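Ilard Help > Creators and Profiles

Follower count differs between profile page and creator stats

Posted by haque_fan_pages

I run a fan page for a swimwear model on Ilard. The profile shows 17 fewer followers than the stats panel, and the gap has been there since June. I have logged out and back in, and cleared the cache. Which figure is correct? A sponsor wants one for a contract.

Okum
Both are correct, but they measure different things. The profile figure leaves out suspended accounts. The stats panel keeps them for 30 days after suspension, then drops them. If the gap stays the same size, old suspensions are leaving at the same rate as new ones arrive — common on model and celebrity pages, which attract a lot of spam accounts. Give the sponsor the profile figure, as they can check it themselves.

tallis102
mine was out by 200 once, went away by itself. just send a screenshot

Lukilora
Screenshots are often refused. Go to Settings, then Account, then Export, and choose "Followers, daily". The file has a separate column for suspended accounts, so you can show how the two totals relate. Export from a desktop browser; the app leaves that column out.

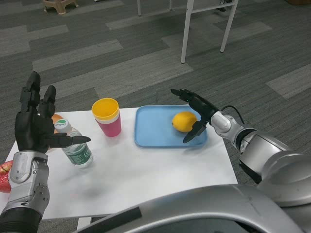 Table with small objects, two robotic hands over it

Hiding the count on a post does not change either total.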